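Ondgate Laundry Manual for Shared Houses
Section 4: Setting up the Flolline drying rack and folding place

Read Section 3 before you start. The washing machine must already be level and connected, and the floor drain must be open. If the drain cover is still taped from the delivery, remove the tape now.

4.1 What you need

Flolline ceiling rack, in its long carton
The bag of screws marked B (bag A is for the washing machine shelf)
A ladder that reaches the ceiling safely
A drill, a pencil, a spirit level
A second person for steps 5 to 8

The cord is already inside the pulleys when the rack leaves the factory. Do not pull it out to see how long it is. To put it back is slow work, and the drawing for it is in Section 9.

4.2 Choosing the position

The rack should hang where the air can move on both sides. Over the bathtub is a good place. Over the heater is not allowed. Keep 30 cm between the end of the rack and any wall, and check that the door can open fully when the rack is lowered and has long things on it, for example bed sheets.

In the Barkley houses the laundry ceiling is plasterboard. Find the timber joists behind it before you drill. Knock with your knuckle and listen for the place where the sound becomes short and dull, then make a small test hole with a thin nail. If you meet no resistance, move the nail a little to the side and try again. The plasterboard alone will not carry wet towels.

CAUTION: Turn off the power for the ceiling light before you drill near it. The switch on the wall is not enough. Use the switchboard.

4.3 Mounting the rack

1. Hold the paper template against the ceiling and mark the four holes with the pencil. The arrow on the template points to the wall where the cord will come down.

2. Check the marks with the spirit level. Old ceilings are often not straight. If one side is lower, use the flat spacers from bag B on that side.

3. Drill the four holes. The correct drill size is printed on the template.

4. Screw the two brackets to the ceiling. Do not tighten the last turn yet.

5. Ask the second person to lift the far end of the rack while you hang the near end on its hook. Then change.

6. Tighten all the screws.

7. Fix the cord cleat to the wall at the height of your shoulder. In a house with small children, put it higher.

8. Lower and raise the rack several times with nothing on it. Both ends should arrive at the same moment. If one end is late, loosen the small collar on that cord, let the rack come level, and close the collar again.

9. Hang two wet towels, one at each end, and leave them until the evening. Look at the brackets after this. A thin crack in the paint beside a screw is normal. A gap between the bracket and the ceiling is not normal, and you must take the load off and begin again from 4.2.

CAUTION: Never let the cord run free through your hand. It can burn the skin, and the rack comes down faster than you expect.

NOTE: The rack has product number 2730 on the inside of the left bracket. Write this number in the box on the back cover before you mount the bracket. Afterwards you can read it only with a mirror.

4.4 Loading

Put the heavy things in the middle and the light things outside. Shake each piece once before hanging. Shirts dry better when they hang from the bottom hem, with the collar down, and the top button should be open. Trousers go over two bars, so the air can pass between the legs. Wool does not go on the rack at all. Lay it flat on a towel.

Leave a finger of space between pieces. I know this is difficult when four people wash on the same day, and for this reason there is the weekly plan in 4.6.

If the room has a fan, let it run for 20 minutes after you load. The window can be open at the same time, but close it if it rains from the north side, where the roof is short.

4.5 The folding place

Every house needs one flat surface that is kept for clean clothes only. It can be a table, the top of a chest, or a wide board across two supports. The height matters more than the size. Stand in front of it with your arms relaxed. Your hands should reach the surface without bending your back. If you have to bend, put blocks under the legs — the same height under all of them.

Wipe the surface before each use and let it dry. Do not put detergent bottles on it, even closed ones. The bottom of the bottle leaves a ring and the ring goes into the next white thing.

Shirts with buttons:

1. Close the top button and one button in the middle. The others can stay open.

2. Lay the shirt with the front down and make the back smooth with your flat hand, from the collar to the hem.

3. Bring one side to the centre, then put the sleeve down along the fold. Do the same on the other side.

4. Fold the hem up to the middle and then up to the collar.

5. Turn the shirt over. Press once with the hand, not many times.

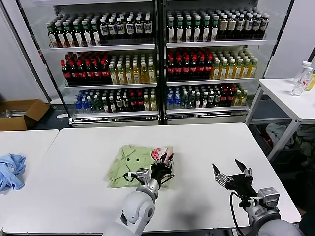
Giuliana Huamán wrote to us after the first edition that closing two buttons is too few for thin cotton, the front opens when you turn the shirt over and then you must do everything again. She closes every second button from the top, and she asked us to say also that a shirt which is still a little damp at the collar should go back on the rack and not in the pile.

We agree with both. For thin cotton, please follow her way. For flannel and other thick shirts two buttons are sufficient. To test the collar, hold it between two fingers and wait a moment. If it feels cooler than the sleeve, there is still water in it.

Small things such as socks, handkerchiefs and baby clothes are easy to lose between the big ones. Fold them last, and put them on top of the pile of the person they belong to. Socks without a partner go in the tin on the window sill. The tin is emptied at the end of each month and what is inside becomes cleaning cloths.

CAUTION: Do not iron on the folding place unless it has a heat cover. The varnish becomes soft and will stick to the cloth.

4.6 The weekly plan

Hang the plan on the inside of the laundry door. Each room has one day for heavy washing (sheets, towels, jeans) and can wash light things on any day when the rack has free bars. Tuesday stays free in the Ondgate plan. Use it for curtains, bath mats and the things that nobody had time for.

Whoever starts the machine also takes the clothes out. If you cannot be at home when it finishes, ask another person before you start it. Clothes that have dried and are still on the rack the next morning may be taken down by anyone and placed on the folding place, in a pile and not in a heap.

In the house called Nina the laundry is smaller and the rack has only four bars. There, divide the heavy washing over 2 days for each room, or take the sheets outside in the dry months. The outside line is described in Section 6.

4.7 Care of the rack

Wipe the bars once a month with a damp cloth and a little vinegar. Dry them after. Look at the cord where it passes over the pulley, this is the place where it wears first. If you see loose threads, order a new cord from the parts list and do not load the rack until it is changed. A knot is not a repair — it will stop in the pulley with the rack half down.

The pulleys need no oil. Oil drips, and it drips on clean clothes.

4.8 If something is not right

The rack hangs lower at one end. Move the weight to the middle first. If it is still lower, adjust the collar as in 4.3, step 8.

The cord makes a high noise. Rub a dry candle along it, only on the part that goes through the wall pulley.

There are brown lines on white shirts. The coating on a bar is damaged. Find the place with a white paper tissue, cover it with the tape from bag B and order a new bar.

Clothes smell after drying. The load was too close together or the drain is blocked. Check the drain first, see 3.5.

Stiff towels. Use less detergent, and shake the towels again when you take them down.

Continue with Section 5, Hand washing and stains.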